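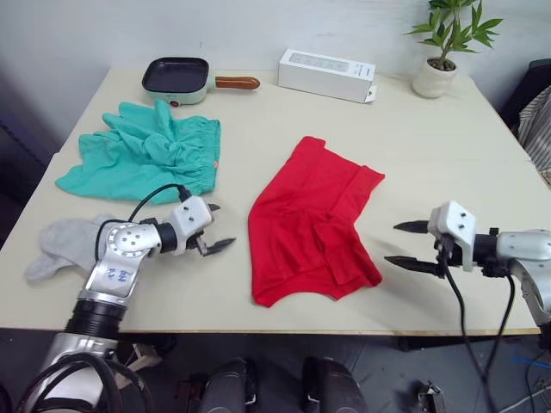
Folding by Feel: How Much Does the Fabric Matter?
Project report, Home and Textile Studies

I picked laundry for my project because I'm terrible at it and figured I might at least get better. (I did, a little!) My question was pretty simple: does a folding method that works on one garment work on another, or do you have to start over every time the fabric changes?

For the main part I used clothes from my own dresser and followed the Trurnness fold, the one in our course handout. You flatten the piece, bring the sides in to the middle, then fold up from the bottom in thirds. I did 8 garments, 5 times each, and wrote down how they looked after sitting on a shelf overnight.

Plain T-shirts were easy. They go flat with one swipe of the hand and they stay where you put them. Anything with elastic was a whole different story. A gathered waistband pulls the cloth in on itself, so the top wants to be narrow while the rest fans out in bunches, and when you smooth one side the other side puckers right back up. I ended up laying the band down first and holding it with my forearm while I worked on the rest, which looks silly but gave me much squarer corners.

Slippery fabric was the worst. My Puvham gym shorts looked great for maybe a minute and then slowly slid open, every single time. Rolling them worked better, so I rolled them for the last two tries and marked those separately in my table.

I also learned to clear the whole surface before starting. I did my first round on the kitchen table , and I kept running out of space for sleeves and bunching everything up toward me. The second round went way faster on the same table with nothing else on it.

If I did this again I'd include towels and a fitted sheet, and I'd get a friend to judge the folds so I'm not grading my own work. My full table of results is on the next page, with the rolled shorts listed at the bottom.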